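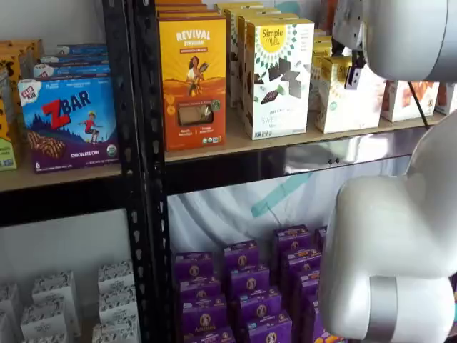 Stullham Wholefoods put me on the Fonden shelf picker trial in September, and since I've stocked snack aisles by hand for years I was asked to write up what I thought. So, my two cents! I'm the morning packer, I don't do code, and I had my doubts.

What it's like to work beside

Quieter than the old conveyor, for a start. We keep 104 product lines in the snack bays and the arm is cleared for 74 of them, so I still handle the rest (mostly pouches, which it hates). I used to spend the first two hours of a shift bending for the bottom shelf. Now I check labels, fix the orders it flags and get my tea while it's still hot — my back is very happy about this. 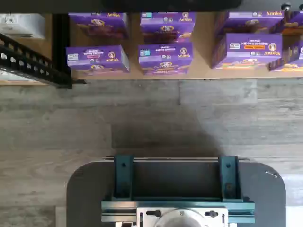
The fiddly bits

Facing up matters more than it ever did. A box on a slight angle was my problem to notice, and now it's the software's, and the Volus screen can be a right nag about it. The purple Annie's boxes are lovely to look at in their rows, but when every flavour shares a colour you want your labels facing out.
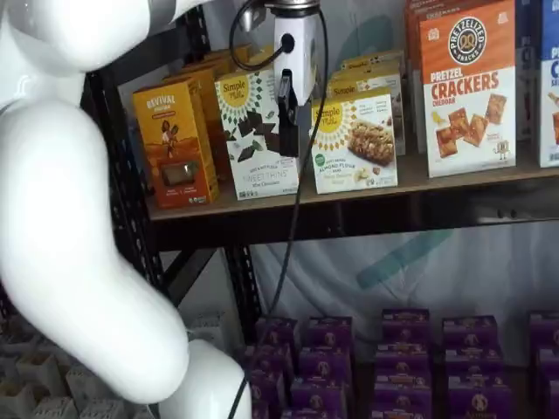 Top shelf: Revival, Simple Mills and Pretzelized, with the purple boxes underneath.

The training from Waaka was decent, if rushed. I'd have liked a full day on clearing faults before they left us to it. Nobody's lost shifts so far, though the casuals are asking, and I reckon management owes them a straight answer. 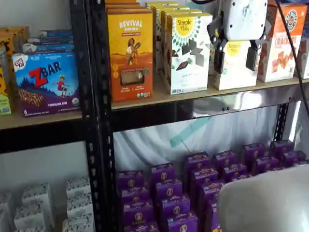
Stullham Staff Bulletin, Issue 74, p. 2

Scores, then. Our log says 3,404 picks for the trial, and I'd give the arm four stars for those and three for the screen. Would I keep it? Yes, with bigger buttons and a say in which lines it takes next — start with the bottom shelf, please.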